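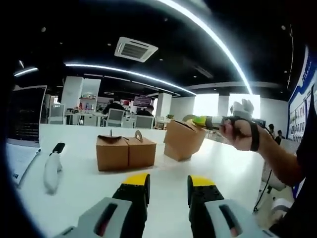

Grippers, round two

So the grippers are back on the long white table, and I'm back to writing about them after promising I'd do a post in February and then completely failing to. Sorry to the two people who asked! It's April 8, 2021 as I type this and there's a lot to catch up on.

For anyone new, the project is called Nendetti, and it's a pair of hand-held grippers that you open and close yourself. The idea is that you do a job with them over and over, the readings go to the laptop, and one day a proper arm learns to copy you. We don't have the proper arm. We've got a spreadsheet of arms we can't afford, which Tharindu keeps adding to.

The big change since last time is the finger tips. The old ones were hard plastic and I hated them. They'd get hold of a box, you'd lift, and the box would slide out sideways and land on its corner. Dilruba said to try something softer and I ignored her for a month (she has been very good about this). The yellow pads are our fourth go at a soft tip. The first lot were so squashy they folded over backwards, the second lot peeled off, and I'd rather not talk about the third lot except to say that superglue and a tea towel were involved.

We've been using brown card takeaway boxes for practice, the kind with a carry handle on top. I thought they'd be easy. They're light, they've got flat sides, what could go wrong? Well, quite a bit. Card gives when you squeeze it, so if you grip low down the sides bow in and the lid pops up, and if you go for the handle you need to come at it dead straight or one finger ends up underneath. Ruben can do it nearly every time. I manage it when I'm not being watched.

The wrist strap was Anjana's idea and I wish we'd had it from the start. Before that you were holding the whole weight with your fingers while also trying to work the thing, and my hand would go after five minutes. With a strap across the back of the hand you can let your grip go slack between goes and it stays put. We made the first one out of an old rucksack, and it was horrible and scratchy, so that one's gone in the bin.

Cables are still a pain. I've caught my sleeve on them more than once, and I've already replaced one plug that got yanked. Janaka wants to go wireless - I want to go wireless too, but I also want to finish something this year, so for now it's tape and being careful.

Printing notes, as I always get asked. The finger segments take 7 hours on my printer at home if I do both together, and I've stopped doing both together after losing a pair at hour six. Print them flat, with the screw holes facing up. Don't tighten the screws all the way until the pad is on, or the tip sits crooked and you'll have to start again. I've done that twice.

Next job is getting both hands working on the same box, one holding it steady and the other opening the flaps. Ruben reckons a week. I'm putting the files up once I've fixed the left-hand housing, so give me a shout in the comments if you want a copy before then and don't mind a bit of filing.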